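4. Print Quality and Repeat Matching in Custom Wallcoverings for Children's Rooms

4.1 Materials and hanging conditions

The second part of the study considered how well custom printed wallpaper holds its pattern once it is on the wall. Two papers were selected from the Cudby range, both sold for nurseries and young children's bedrooms. The first carries a small repeating motif of leaves and birds. The second is a mural design in which a single picture runs across the full width of the wall and no panel is the same as its neighbor. Both were printed on the same non-woven base, so that differences in the results could be traced to the design and not to the paper.

The panels were 700 mm wide and were hung by the paste-the-wall method in the test rooms at Goston. Lieven Nijs and Frida Laxdal hung all of the panels, working from the left of the window toward the door. The walls had been lined and sealed in April, and the moisture content of the plaster was checked before work began. Panels were butted at the seams with no overlap. Hangers were asked to match the pattern at eye level and to let any remaining error fall toward the baseboard, as this is the usual practice in the trade.

4.2 Measurement of seam error

Seam error was defined as the vertical distance between two points that should meet across a join. It was read at the top, middle and bottom of each seam with a steel rule and a hand lens. A reading was taken once when the paper was hung and again after the paste had fully dried. Gebhard Kaufmann took all of the readings at both stages, and he was not told which hanger had placed which panel.

For the repeating design, seam error was small at eye level and grew slightly toward the floor. The change on drying was within the limits of the method. For the mural design, the pattern of error was less regular. Seams that crossed a large area of plain color, such as the sky, showed little that an observer would notice, while seams that crossed a face or a line of lettering drew attention even when the measured error was low.
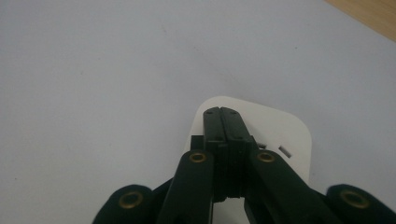

The difference between measured error and noticed error was examined further by means of a short survey. Parents visiting the Goston rooms, 255 in all, were asked to stand at the doorway and mark on a plan of the wall any place where the join could be seen. They were then asked to repeat the task from the side of the bed. The marks were collected by Sigrún Holst and compared with the seam readings.

Figure 2. Visible seams marked by visitors to the Goston rooms, from the doorway and from the bedside, for the repeating design and the mural design.

As Figure 2 shows, visitors standing in the doorway marked more seams on the mural than on the repeating paper. From the bedside the gap between the two designs narrowed. Several visitors wrote on their plans that they had followed the story from one panel to the next and had stopped looking for the joins. Comments of this kind were not requested, and no weight is placed on them in the analysis. They agree, however, with the view expressed by Karagiannis in his earlier report on the Skov murals, in which the placing of characters near the center of a panel was recommended.

4.3 Effect of room light

Light from the side makes a raised seam easier to see. The rooms at Goston have one window each, and the readings described above were made with the blinds open. A smaller set of plans was completed with the blinds closed and the ceiling lamp on. Under these conditions fewer seams were marked on either design, and the order of the two papers did not change. Bedside lamps were not tested. A lamp placed close to the wall would be expected to throw stronger shadows than the window, and this matter has been passed to the group at Clerkolby, where a room with movable lighting is available.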